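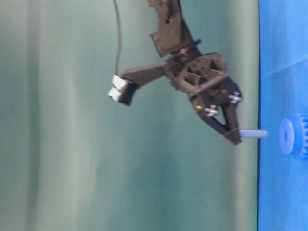 **Stand: 30. Januar 2025.** Schön, dass du hier gelandet bist! Fekent ist unsere kleine Sammlung von Aufnahmen zum Fügen von Stift und Zahnrad mit 2 Armen, und weil wir immer wieder gefragt werden, wie wir dabei vorgehen, stehen die Regeln jetzt gleich vorne.

## Vor der Aufnahme

- Das blaue Tuch glattziehen (kleine Falten sind erlaubt, wirklich!) und alles wegräumen, was nicht zur Aufgabe gehört.
- Greiffinger auf festen Sitz prüfen, Kabel locker führen, damit kein Gelenk daran zieht.

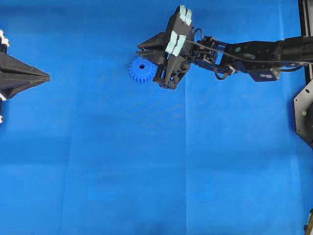

- Not-Halt einmal auslösen und im Protokoll abhaken, auch nach der Mittagspause.
- Hände bleiben draußen, solange die Motoren Strom haben.

## Während der Aufnahme

1. Langsam anfahren, höchstens 100 mm/s in Tischnähe.
2. Fehlversuche bitte nicht löschen, sondern mit `fail` markieren. Wir mögen sie fast lieber als die guten!
3. Beide Arme am Ende in Ruhelage bringen.

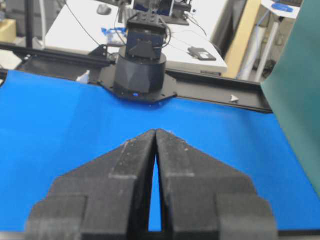 ## Umfang und Kontakt

Version 2 enthält 983 Episoden, davon 92 mit `fail`. Die Prüfliste stammt noch aus dem Vorgängerprojekt Lumeo und wurde im Oktober überarbeitet. Ergänzungen gern als Issue unter `backlund/regeln`.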